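I finally watched Menodano last night, two years after everyone at work told me to, and I've been muttering about it ever since. If you've not seen it, it's an adventure film about a map, a drowned monastery and a very cross historian. Lots of running along ledges! I had a lovely time for the first hour.

Then we get to the island of Kerkeo and the whole thing goes soggy. The monks have guarded a relic for 400 years, we're told, and they believe in it enough to die for it. So why does the script never ask what they believe? They get one candlelit prayer and then they're off shooting crossbows with everybody else. I kept hoping somebody would sit down and talk (even for five minutes, I'm not greedy).

I did like the historian, mind you. She starts out sneering at the lot of them and ends up on her knees in the flooded chapel, and the film has the good sense to leave her alone there for a bit. No music, no speech. I had a small cry into my toast.

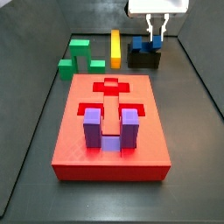

Would I watch it again?

Probably, on a wet afternoon in November with the ironing. It's a bit bloody for younger ones, and the business with the eels went on far too long for me. I'm trying Zulex next, which is meant to be the same sort of thing but in space.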